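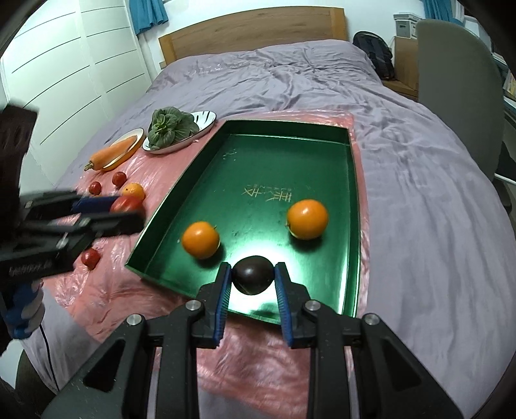
Collecting demonstrations by hand: what we log, what we throw away
Speaker notes, Tue 28 July
Speaker: Aatos Tuominen. Slides: Noemí Solís.

Slide 1. Title

Name, group, one sentence on scope. The talk covers collection only. Training gets one slide near the end, and questions on model size should go to Noemí.

Say early that the project is called Orkik and the hand-held tool is called Bavar. Last time people mixed the two up until the break.

Slide 2. What counts as an example

One example is one full sort or one full transfer, start pose to end pose, with both hands recorded. It holds wrist video for left and right, finger opening over time, the tool path, and a one-line task text. If any of the four is missing the example is dropped. We do not patch.

Define "episode" here and use only that word from now on. "Take," "run" and "clip" all appear in our older files and mean slightly different things.

Slide 3. Why hand-held

A person carries the grippers. No arm is needed at the site, so the site can be a kitchen, an office or a bedroom. The policy later sees the same fingers and the same view from the wrist, and the body behind them is left out of the problem as far as we can manage.

Cost of this choice: a person can reach poses that the arm cannot. We run every tool path through the arm's joint limits overnight. Paths that fail go to a separate folder and are kept, as they are still usable for the vision part.

Slide 4. Produce task

Walk through the rules as given to the operator.

Tray goes down first. Loose items are placed around it by hand before recording starts. The task text names the item and the target, for example "put the dark fruit in the tray" or "move the carrot to the plate." One item per hand at a time. Fingers close until the item stops slipping, then no further.

Small round items are the hard case. A cherry tomato gives very little contact area and rolls if the first finger arrives early. Oranges are easy and we have too many of them. Bok choy is awkward in another way: the leaves hide the fingers from the wrist view during the grasp, so the model has to learn the approach and trust it.

Pause here. Someone usually asks about crushed fruit. Answer: finger opening is logged, force is not. We infer squeeze from opening against item width, and the estimate is poor for anything soft.

Slide 5. Surfaces

We ask for a change of surface every session. Hard table, cloth, plastic sheet, bedding. A soft support changes the height of the tray when it is pushed, and a tray that tips a little is worth having in the set. Shiny metal trays give reflections of the fingers, and early versions of the contact detector fired on the reflection. Fixed in November by requiring agreement with the finger opening signal.

Do not spend long on the detector. There is a backup slide.

Slide 6. Two hands

Both tools record on their own clocks. We align them with a tap: the operator touches the fingertips together at the start and again at the end. Two taps let us measure drift across the episode. One tap does not, and all files from before that rule carry an unknown offset.

Also on this slide: the second hand is often doing nothing useful. It hovers. For a while we cut those parts, and the policy then jerked when its second arm had no job. Idle time now stays in, and the hand that waits is labeled as waiting.

Slide 7. Numbers

569 episodes kept for the produce task. 64 dropped. Of the dropped ones, 15 were lost to a missing end tap and the rest to tracking loss. Tracking loss happens mostly when the operator turns fast or when the view fills with one plain surface.

Read the numbers out slowly. The column on the right is the count after the joint limit check and belongs to the next slide.

Slide 8. Order effects

Operators get better over a session and then get sloppy. The last part of a long session has shorter paths and rougher releases. Split train and test by session, never at random inside a session, or the test score comes out too high. Pathirana was split at random and we had to score it again.

Slide 9. Labels

Task text is written before the episode and checked after it. If the operator did something else cleanly, the text is changed to match what was done. If the operator did something else badly, the episode goes. The checker sees the video with no text first, writes a line, and then compares.

Item names come from a fixed list. "Mandarin" and "orange" are separate entries. "Tomato" and "cherry tomato" are separate entries. Plates are named by shape only.

Slide 10. Training, short

One slide, one chart. Policy trained on the full set against policy trained on single-surface episodes. The gap is largest for small items. Leave the chart up and move on.

Slide 11. Open points

Force sensing in the finger pads, planned for Unon.
Cable routing at the wrist. It catches on things.
Whether failed grasps that the operator then recovers should be kept as one episode or cut in two. Noemí says one, I say two. Ask the room.

Backup A. Contact detector, false positives on metal
Backup B. Joint limit check, list of rejected poses
Backup C. Full item list with task texts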